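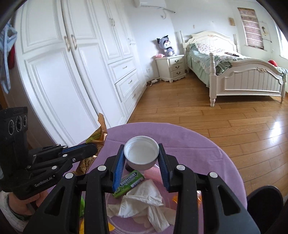
The Carkadton Mail left Drillton at ten past six in the evening, and by twenty past Jabari Mosoti had already been up and down all four carriages twice. He couldn't help it! He had waited 11 months for this train. He knew from the pamphlet that the line climbed 1,386 metres before it dropped to the coast, that it crossed 40 bridges, and that on a clear February night you could stick your head out of the vestibule window after the second tunnel and see the lights of three towns at once. He had the pamphlet in his shirt pocket, folded soft as cloth.

"You'll wear out the carpet," said the man in the window seat of compartment six.

"Is this one free?" said Jabari.

"It was free the last two times you looked at it."

So he sat. The man had a grey cardigan, a thermos, and a book of crosswords done in ink. Across his knees lay a long flat case with brass corners, and he kept one hand on it the way you'd keep a hand on a sleepy dog.

"Kazimír Zeman," he said. "I get off at Tichý."

"Nobody gets off at Tichý," said Jabari, delighted. "It's a request stop! You have to tell the guard before the viaduct or they go straight through. The pamphlet says the station had 238 people through it all last year."

"Then I was quite a few of them."

The hills were going gold on the left-hand side. Jabari wanted to look at the hills and he wanted to look at the case, and he managed both by turning his head a great deal. They went over a bridge, then another one, with brown water a long way down and a bloke standing in it to his thighs, fishing, who lifted his rod at the train. Jabari waved back with his whole arm.

"All right," said Kazimír, when the fisherman was gone. "Ask."

"What's in it?"

He undid the catches. Inside, on green felt, lay a clarinet in its pieces, and beside it, where you'd expect a cloth or a box of reeds, a stack of paper with its corners gone furry. It was music, all handwritten, in a brown ink that had probably started out black.

"The Promateo," said Kazimír. "You won't know it."

Jabari didn't, and said so, and said he'd love to.

It was a dance, a very long one. In the old days, before the road, the people at Tichý used to dance it on the platform while they waited for the up train, partly to keep warm and partly for the fun of it, and if the train was late they simply went round again. It had 275 bars and a bit in the middle where everyone swapped hats. Kazimír's aunt had written it down the winter she broke her hip, humming each part to herself and swearing at the ledger lines. There'd been a fiddle, two accordions, a clarinet and a drum.

"And now?"

"Now there's a clarinet."

He said it quite cheerfully, and poured tea into the lid of the thermos, and gave it to Jabari, who burned his tongue on it and didn't care at all. What a thing! He'd come for the bridges. He had read everything there was to read about the bridges, which ones were iron and which were timber and which had been washed away and put back crooked, and not a word anywhere about people swapping hats.

"Do you play it on the platform?"

"Every time. First Tuesday of the month, when the Mail comes through. I hop down, I play, I walk up to the house. The guard gives me as long as it takes to shift the mailbags."

"That's not 275 bars."

"No. I've been doing it in instalments."

The first tunnel swallowed them. The lamps came on, yellow and a bit late, and in the black glass Jabari could see himself grinning like a kid. When they burst out the other side the sun had gone and the sky over the range was the colour of a ripe apricot. He thought about the second tunnel, and the vestibule window, and the lights of three towns. He thought about it quite seriously. It was on page nine, with a star next to it.

"Where are you up to?" he asked.

"The hats."

The guard came along, swaying, a big woman with a torch on her belt, and Kazimír told her Tichý, please, and she said as if she'd forget. Then she looked at Jabari.

"Carkadton," he said. "I mean, I'm going to Carkadton. But how long are the mailbags, tonight?"

"Six minutes. There's a mattress as well, though. Say nine."

"Have you got a hat?" he said.

She took it off and looked at it, a navy thing with a shiny peak, and put it back on. "I've got this one."

Jabari got his own down from the rack – a terrible towelling bucket hat, orange, bought at a servo for the cricket. Kazimír already had the case open again and was screwing the clarinet together with little quarter turns, wetting the reed, nodding at something only he could hear. The second tunnel came and went. There may well have been three towns out there.

The viaduct boomed under them. The brakes came on, long and squealing, and the platform at Tichý slid up beside the window: one lamp, one bench, a tank on a stand, moths going mad around the light. The air smelled of cut grass and hot iron. Behind them a door banged, and two women from the sleeping car leaned out in their dressing gowns to see what the hold-up was.

"Do you two own hats?" Jabari called.

"Shower caps," said one of them.

"Bring those!"

Kazimír stood under the lamp and put the clarinet to his lips, and lifted one eyebrow, and they all went round to the left.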